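I got to the Jestel at ten past nine on a Wednesday, and Ankica Radulović was already on her second coffee. She'd picked the table by the radiator (her table, she told me, and I believed her). I'd wanted to talk to her for ages about quitting the supermarket, and when she finally said yes I showed up with far too many questions.

She stopped doing a weekly shop four years ago. No big speech, no vow. Her car died in March and she just didn't replace it.

"I was so annoyed," she said. "I thought, okay, I'll walk for a month and then I'll buy another one. And then I noticed I was spending less, and I wasn't throwing out bags of slimy spinach anymore, so I kept walking."

These days she goes out with a backpack most mornings and buys for that day and maybe the next. Bread from Zarkico on the corner, vegetables from the Negi stall, eggs whenever she's down to the last couple. I asked if that didn't eat up her whole life.

"It's twenty-two minutes there and back," she said. "I timed it because my sister asked me the exact same thing, in the exact same voice!"

I laughed, because I do have that voice. I'm a once-a-week person myself – big cart, long list, and I still come home without dish soap. Ankica thinks the list is the problem. You write it on Sunday for a person who's going to be hungry on Thursday, and by Thursday that person wants soup.
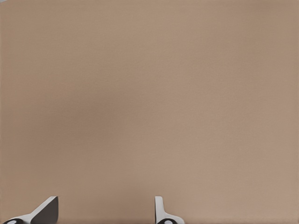
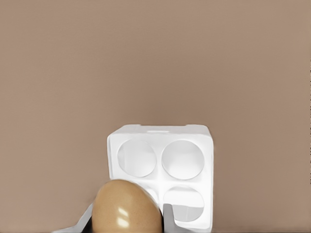
My neighbor Genon tried the same thing last winter and told me it fell apart the first week his kids were home sick, and that anybody with a family needs a full freezer and shouldn't feel bad about it. I passed that along to Ankica, a little nervously.

"He's right," she said, and shrugged. "I had a full freezer too when mine were small. I'm not going to tell a man with sick kids to go buy one carrot."

She does write everything down, though. There's a little green notebook in the backpack, and she let me flip through it while she went up for a third coffee. Prices, dates, what was good, what was a rip-off (the peaches got two exclamation marks). Last year she spent 2,904 on food, all in, and she was so pleased with that number that she made me read it out loud.

I asked what she missed. She thought about it for a while.

"The cereal aisle," she said. "I used to stand there and not think about anything. It was very peaceful."

We talked until the lunch people started coming in, mostly about her beans, which she soaks overnight and cooks with a bay leaf and way more garlic than I'd dare. She wrote the recipe on the back of my parking ticket. I made it that same night, and I had to drive to the supermarket for the garlic.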